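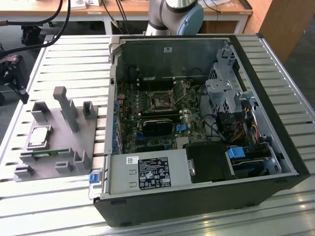

The Rana is a corded electric blower for cleaning dust out of equipment. It does the job of canned air without the cans. Flokside sells it to repair benches, school IT rooms, sewing machine shops and people who look after their own gear at home. It has a 700 watt motor, two speeds and a set of push-on nozzles, and it plugs into an ordinary 240 volt power point. Most of the ones we sell go to people cleaning desktop computers. A tower laid on its side with the panel off, like the one shown, can be blown out from end to end, including around the graphics card and down into the memory slots. If the processor is out and the socket is open, cover the socket before you start. A clean plastic socket cap is best. Don't point the nozzle at the bare pin area at either speed.

September
By the Flokside product desk

Search products
Enter a keyword or part number
Go

Rana Electric Blower, 240 V

Stock: available from the Miltstead warehouse
Motor: 700 watts, brushed
Speeds: two
Weight: 1,535 grams with the hose off
Cord: fixed, heavy-duty rubber, 3 metres
Body: steel, grey enamel
Filter: washable foam, one fitted and one spare in the box
Warranty: 18 months

What comes in the box

You get the blower, a short flexible hose, a shoulder strap and four nozzles. The nozzles are a wide flat one, a round one, a narrow tapered one and a soft brush. There is also a spare foam filter and a printed sheet with the parts diagram on the back. Keep the sheet. The part numbers on it are the ones our counter staff use, and they are easier to quote than a description over the phone.

The hose is optional in use. With it off, the nozzles push straight onto the front of the body and you can work one-handed. With it on, the body sits on the bench or hangs from the strap and you only hold the hose end. We find the second way better for long jobs. The blower is all steel and you do notice the weight after ten minutes.

Using it on computers

Shut the computer down, switch it off at the wall and pull the power lead out. Take it outside or near an open door if you can. A machine that has been on carpet for a few years holds a surprising amount of fluff and all of it has to go somewhere.

Start on low with the round nozzle and work from the top of the case down. Hold each fan still with a finger or a cotton bud while you blow through it. A fan spun up by moving air can run faster than its bearing was made for. Do the heatsinks from both sides where you can reach them. Dust packs against the side the air comes in, and blowing from the other side lifts it off in one piece.

The power supply is a sealed unit and should stay that way. Blow through its grille from the outside, on low, in short bursts. Do not open it.

Keep the nozzle a hand's width back from anything with fine parts or loose leads. Use high speed on the bare metal of the case, on the front intake mesh and on dust filters you have taken out. There is rarely a need for it anywhere else. The brush nozzle is for vents and keyboards. Don't use it on circuit boards.

We are often asked about static. The Rana is not sold as an anti-static tool. Moving air over a board can build up a charge, mainly on dry days, and the plastic nozzles do nothing to bleed it off. If you clean boards for a living, wear a wrist strap and clip it to the chassis, as you would for any other work on the inside of a machine. A conductive hose is made for the Rana and is listed under accessories below.

Other uses

Sewing machines and overlockers: use the tapered nozzle on low, with the needle plate off. Lint under the feed dogs is usually oily and may need a brush first. Blow outward, away from the hook, or you will push the lint further in.

Printers: fine for paper dust. Do not use any blower on spilled toner. It spreads through the room and is hard to get out of carpet and lungs. Use a vacuum made for toner.

Cameras: the outside of the body and the inside of the bag only. The Rana is far too strong for a sensor or a mirror. Buy a rubber bulb blower for those.

Power tools: good for clearing the motor vents on sanders and grinders. Wear safety glasses.

Drying: some customers use the blower to push water out of motorbike fins and around car badges after a wash. The air comes out warm after a minute or so. Keep the blower itself off the wet ground and plug it into an outlet with a safety switch.

It is not suitable for wood ash, flour, fine metal dust or anything else that can burn in the air.

Noise

The Rana is loud. High speed is close to a household vacuum cleaner and the pitch is higher. Low speed is easier to live with but you will still want earmuffs for a full session. If the work has to be done in a shared office, do it before people arrive or after they leave.

Compared with the Parkari

We also stock the Parkari, a smaller cordless blower that charges from a USB lead. People ask which to buy. The Parkari is lighter and much quieter and it fits in a tool bag. It is fine for a keyboard, a laptop vent or a machine that is cleaned every few months. Its air drops off as the battery goes down, and it will not shift the felt-like layer you get on an old heatsink.

The Rana has the same output for as long as you hold the switch. If you clean more than a couple of machines a week, or the machines come to you in poor shape, get the Rana. Some benches keep both – the Parkari for call-outs and the Rana for the workshop.

Care and servicing

The foam filter sits behind the rear cap. Check it after every few jobs. Wash it in warm water with a drop of dishwashing liquid, squeeze it out in a towel and let it dry fully before it goes back in. Running the blower with a damp filter pulls moisture into the motor. Running it with no filter at all voids the warranty, and we can tell when we open one up.

Carbon brushes are a wear item. In our service shop at Miltstead we see them last well past what a home user will ever need, but a busy bench may go through a pair. The signs are a sharp smell, visible sparking through the rear vents and a motor that cuts in and out. Brushes are sold in pairs and should be changed in pairs. Two screws hold each cap. Unplug the blower first.

If the cord is damaged, stop using the blower and send it to us or take it to a licensed electrician. It is not a user repair.

Let the motor run down before you put the blower back in a drawer or bag. The rear vents stay hot for a few minutes after a long run.

Accessories and spares

RN-01 Foam filter, pack of two
RN-04 Conductive hose with earth clip
RN-05 Standard hose
RN-07 Nozzle set, all four
RN-09 Carbon brushes, pair
RN-12 Shoulder strap
RN-15 Wall bracket, steel, screws not supplied

The RN-04 hose replaces the standard hose and uses the same push fit. The clip goes to bare metal on the chassis. Painted surfaces won't do – find a screw or an unpainted edge.

Nozzles from the older Rana with the cream-coloured body do not fit the current model. The old collar is slightly wider. We still hold some old-pattern nozzles at the Miltstead counter but they are not listed online, so please ring first.

Orders and returns

Counter pick-up from Miltstead is ready the same day for orders placed before 2 pm. Freight is by road and a signature is required. We do not send blowers by air satchel.

Unused blowers can be returned in the original carton. Opened filters and brushes can't be returned unless they are faulty. For warranty claims, keep your receipt and copy down the serial number from the plate under the handle. Schools and councils can order on account. Ask the counter for the form, and put the delivery contact on it as well as the billing contact.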